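Stakico veröffentlicht Wartungsplan für den Handgreifer SG — und rät zur Vorsicht bei den eigenen Intervallen

Stevent, im Oktober
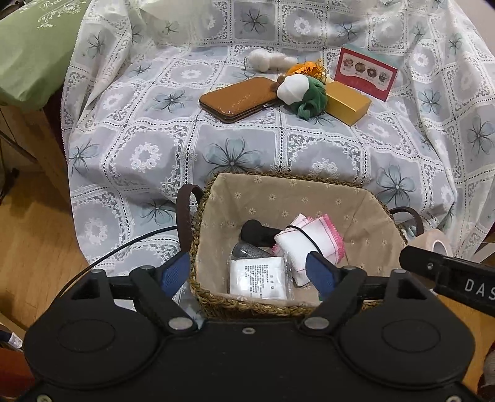
Gaspard Guérin hält von festen Wartungsintervallen wenig. Ein Greifbelag richte sich nicht nach dem Kalender, schrieb er nach Durchsicht des Entwurfs, und wer erst bei der vorgesehenen Zahl von Griffen nachsehe, habe womöglich schon eine Woche lang mit einem verrutschten Belag gearbeitet. Er würde den Plan kürzen und dafür die Sichtprüfung vor jeder Schicht verbindlich machen.

Stakico ist dem zum Teil gefolgt. Der neue Wartungsplan für den Handgreifer SG mit zwei Fingern und blauen, strukturierten Belägen nennt zwar weiterhin Zahlen, stellt ihnen aber eine tägliche Prüfung voran. Gedacht ist er für Betriebe und Labore, die den Greifer von Hand an Alltagsgegenständen führen, etwa an Körben mit Stoffeinlage, verpackten Kleinteilen oder Tüchern.

Vor der Schicht werden die Finger einmal vollständig geöffnet und geschlossen. Beide Beläge müssen plan aufliegen. Hebt sich eine Ecke, wird der Belag getauscht und auf keinen Fall nachgeklebt. Das Nachkleben war in der bisherigen Anleitung noch erlaubt, eine Empfehlung, die das Unternehmen heute für falsch hält. Fusseln und Fasern werden mit einer weichen Bürste in Richtung der Struktur entfernt. Lösungsmittel sind nicht vorgesehen, auch wenn sie schneller zum Ergebnis führen.

Der Wechsel der Beläge ist nach 3.000 Griffen angesetzt. Wer überwiegend an Geflecht oder grobem Gewebe arbeitet, soll bereits nach 2.000 wechseln. Beide Werte stammen aus dem Dauerlauf am Standort Skukach und damit von einem Prüfstand, an dem immer dieselben Teile gegriffen wurden. Auf den Alltag lassen sie sich nur begrenzt übertragen.

»Ich würde mich auf keine der beiden Zahlen verlassen, ohne den Belag in der Hand gehabt zu haben«, sagt Wilma Peeters, die den Plan für Stakico zusammengestellt hat. »Sie stehen drin, weil danach gefragt wird.«

Die Schrauben am Gehäuse werden beim Belagwechsel nachgezogen, über Kreuz und mit dem beiliegenden Schlüssel. Akkuschrauber bleiben in der Schublade. Das Kabel braucht über den gesamten Öffnungsweg Spiel und darf nirgends am Finger scheuern — im Kundendienst der Firma Eder, die die Instandsetzung übernimmt, gehen nach deren Auskunft mehr Geräte mit Kabelschäden ein als mit verschlissenen Fingern. Ob das am Kabel liegt oder an seiner Verlegung, ist zwischen beiden Häusern umstritten.

Nach jedem Eingriff ist der Nullpunkt neu zu setzen: Finger schließen, 3 Sekunden halten, Wert übernehmen, Finger öffnen und den Vorgang wiederholen. Weichen die Werte voneinander ab, sitzt in der Regel ein Belag schief. Die Software meldet diesen Fehler bislang nicht. Eine Meldung ist angekündigt, einen Termin dafür nennt Stakico nicht.

Skeptisch bleibt auch Hendrik De Bruijn, der den Greifer in Stevent betreut. Ein Plan auf Papier ersetze keine Ersatzteile, und auf Beläge habe er zuletzt länger gewartet, als der alte Satz gehalten habe. Stakico legt neuen Geräten deshalb 2 Satz Beläge bei. Für ältere Geräte müssen sie weiterhin bestellt werden.

Der Wartungsplan liegt auf Deutsch und Niederländisch vor und wird auf Anfrage kostenlos verschickt. Rückmeldungen aus dem Betrieb, ausdrücklich auch abweichende Standzeiten, nimmt Mathias Kaufmann im Kundendienst entgegen.

Pressekontakt: Rosimeire Guerra, Stakico, Stevent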